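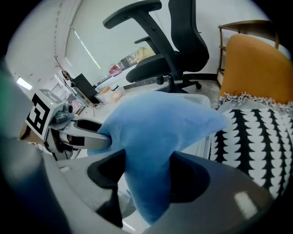

I have never believed in the chair cushion. Every September the shops in Dastenstead fill up with them, and every September somebody at work decides their back would be fine if only they had one. Mine would have been the same thing you'd find anywhere, light blue, plush, velvety on top, soft enough that a good squeeze bulges it up into a mound and leaves a tail of slack fabric hanging underneath. Now look at a black mesh office chair, with its headrest, armrest and a seat that comes padded already. What exactly is the cushion meant to add? Height, mostly, and then the armrests are wrong.

Zorica Radonjić, who I shared an office with in Skirport, owned 2 and swore by both. She also got up every half-hour to move them. I'd call that exercise, and I suspect it did her more good than the stuffing.

The ones sold in the shops promise "all-day support" on the tag. Support for what, it doesn't say. A thing you can flatten in your fist is not going to hold up a grown adult until five o'clock.

Keep one on the couch by all means. At a desk, I'd sooner fiddle with the levers.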